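Relatório de progresso: ensino por demonstração no projeto Trendell
Para: Parveen Malik, Casance
21 de outubro de 2023

Olá, Parveen! Prometi um relatório curto e vou tentar cumprir (já sabes como eu sou). 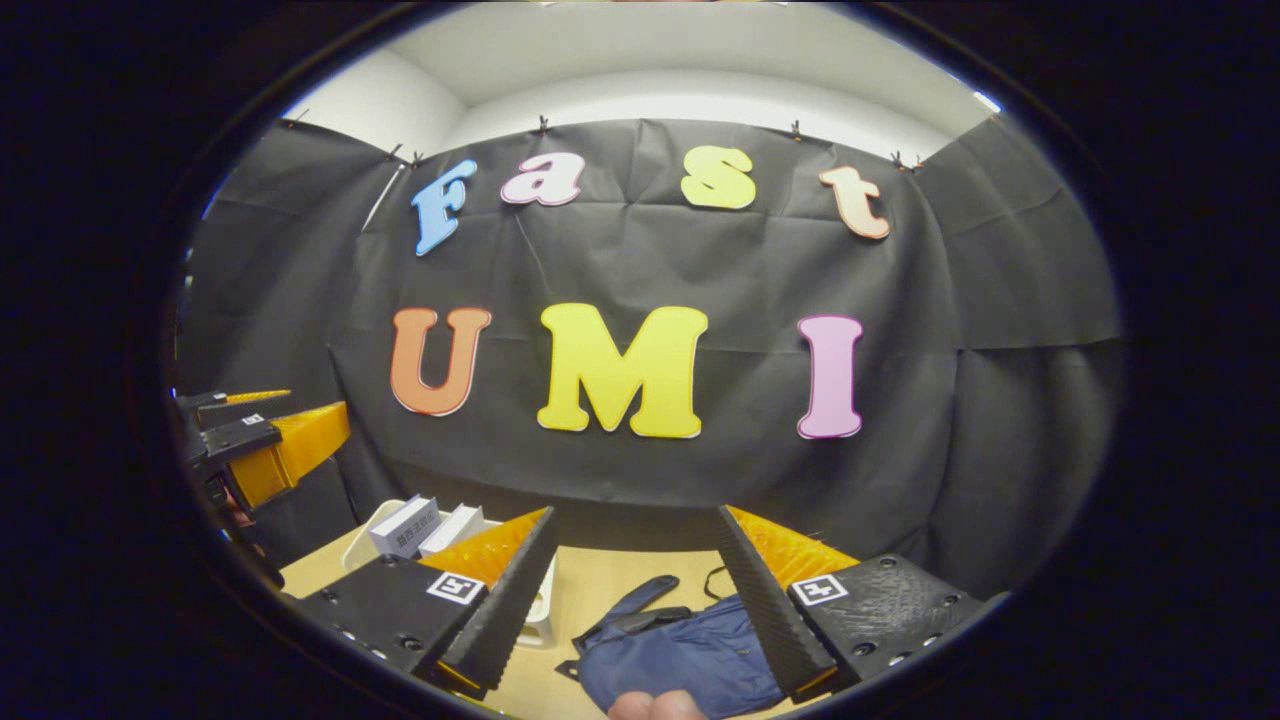 Desde a última conversa o grosso do trabalho foi gravar demonstrações à mão, com as garras portáteis, e estamos finalmente com um ritmo de que me orgulho. Temos 789 demonstrações gravadas, das quais 65 ficaram de fora depois da revisão, quase todas por causa de movimentos demasiado bruscos no início. A culpa foi minha em boa parte, porque eu fechava os dedos antes de a pinça estar bem alinhada com o objeto e só percebi quando revi as gravações com o Naveed Mughal.

Os objetos moles continuam a ser a parte mais chata e também a mais interessante. Um saco de tecido nunca fica duas vezes na mesma posição, a alça vai para onde lhe apetece, e quem demonstra tem de decidir depressa por onde pegar. O Naveed prefere agarrar pelo corpo do saco, eu ia sempre à alça, e isso baralhava o treino! Combinámos que agora toda a gente pega pelo corpo, e as sessões novas já seguem essa regra.

Comparámos também com o comando remoto, que era a vossa pergunta de fevereiro. Gravámos 48 demonstrações dessa forma e, para ser franca, cansa muito mais: perde-se a sensação da força e acabamos a mexer-nos aos soluços. Gostava de o manter só para corrigir o robô quando ele se engana, e de gastar o resto das horas com as garras na mão.

O que está atrasado: a calibração dos marcadores das placas (tivemos de a repetir depois de trocar as almofadas dos dedos) e a entrega dos dados à Usmani, que ainda não nos confirmou o formato. Mandei dois e-mails e vou telefonar na segunda.

Quanto a dinheiro, estamos dentro do previsto. Só precisava do teu ok para comprar mais um par de dedos de reserva, que os atuais já levaram muita pancada.

Um abraço, e diz-me se preferes a tabela das sessões à parte.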